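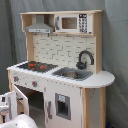 Toy kitchen in light wood and white panels, with range hood and microwave.

Filed under: Monetary Policy | Talks and Lectures

Speaker notes: When a small central bank buys bonds

Good morning, and thank you to the Yilma Institute for the invitation. My subject is the decision taken in December to begin buying government bonds on the open market, and what it has meant for lenders and borrowers outside the capital.

Slide 1. Start with the position before the decision. The policy rate had already been lowered three times and stood close to zero. Banks held ample reserves, yet the rates offered to small firms had hardly moved. The governing board concluded that a further cut would do little and turned to purchases.

Slide 2. The program. A ceiling of 300 million was set for the first stage, to be spread across maturities of up to ten years. Purchases are made in the secondary market only. Stress this point — it was the first question raised in parliament, and it is likely to come up again today.

Pause for the chart. Long yields fell on the announcement and recovered part of the fall within weeks. Do not claim more than the chart shows.

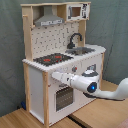 Themis Vrettos

Slide 3. Who sold the bonds? In the first stage, 68 percent of the purchases came from domestic banks. The remainder came from pension funds and insurers. The banks have largely kept the proceeds as reserves. Pension funds have moved further into corporate debt, and the Groritik issue was placed at a lower coupon than its advisers had expected.

Slide 4. Lending. Refer to the survey of regional banks conducted by Nesach. Loan officers reported easier terms for mortgages and very little change for working capital. Vamolico, a supplier of farm equipment, has described its own case in public: the same credit line, renewed at the same margin, with one additional guarantee. A single firm proves nothing, but the account agrees with the survey.

Slide 5. Risks to the central bank. A rise in rates would reduce the value of the portfolio. The bank's capital is adequate for a moderate rise. Mention the indemnity from the ministry of finance, and mention that its terms have not been published.

If time is short, omit slide 6 on exchange rate effects and go directly to the closing points.

Closing points. First, the purchases have lowered government borrowing costs. Second, the effect on small firms has been weak. Third, the board should state in advance the conditions under which buying will stop. Markets have been left to guess, and the guesses differ widely.

Questions. Allow fifteen minutes. Requests for the data behind slide 3 should be directed to the institute's research office.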